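Games Room > Galleries > Cards and Chips > The Black Case
Search galleries Go

The Black Case
Posted 3/2/21

Lot 394 at the Fortin saleroom was listed as "poker set, black case, plus sundries", and I had my hand up before the sheet had finished going round. I do love a chip set! Cards are fine, and I own far too many packs, but chips have weight and colour and that lovely clacking noise when you let them run from one hand to the other. A case to keep them in makes it better still, with a proper place for everything and the long grooves waiting to be filled.

It has gone into the games collection here at Aranance, next to the draughts and the big Prirner roulette cloth. I had been after a dark case for over 4 years, as the silvery sort show every fingermark and I'm forever wiping ours down. The sundries are a mixed bag, which is half the fun of a lot like this one. Have a look.

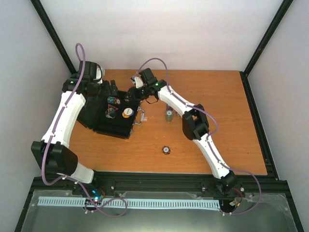
A black tray with its little compartments, turned slightly on the table. The roll of tape with the orange ring sits in it for now, along with some small bits and bobs.

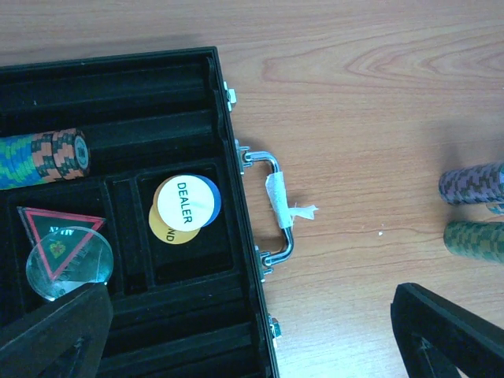
The case open, and what colours! Blue chips with bright green zigzags, then orange ones with checkered edges – and plenty of empty grooves left to fill. The square pocket has the dealer button and its friends in it.
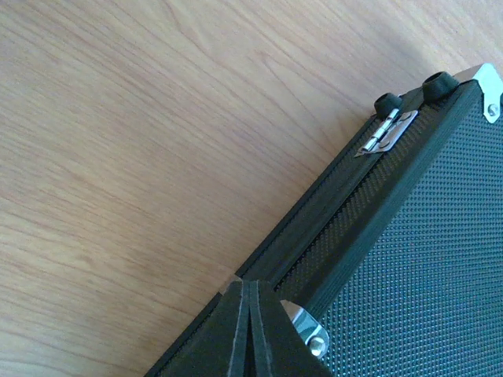
I'm very fond of the dotted texture on the outside, which catches the light in tiny grey specks. Two black rubber feet near the end of the side strip.

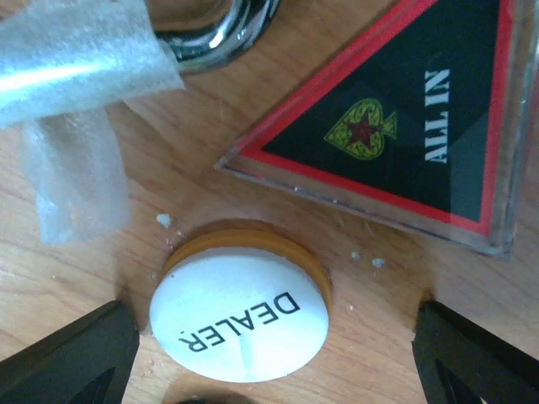

The white dealer button on the wood, with the ALL IN marker further over. Lovely bold lettering, and an amber band round the edge.

If you've never played with a button, do try it. It goes round the table one seat at a time after each hand, so everyone can see whose turn it is to be dealer, and the blinds follow on from there. We managed for ages with a beer mat and it caused no end of muddles, particularly once somebody had put a glass on it.

Looking after chips is easy enough. I wipe mine with a barely damp cloth and let them dry properly before they go back in the grooves. I don't soak them, having once ruined a very nice set from Vokow that had paper middles (they floated off in the sink, and I could have cried). Cases just want a dry shelf and a soft brush now and then for the dust that gets into any texture.

As for values, I keep it simple at home. Pick one colour for small bets and one for big ones, write it on a card and prop the card up by the lamp. You can be as clever as you like with 4 or 5 colours but people do forget, especially late on – I certainly do.

The whole set will be out for the February games evening, and I'll be running a beginners' table all night. We can seat up to 13, so squeeze in. Next gallery: dominoes, including the ones with the brass pins, which I've been dying to get out of their boxes.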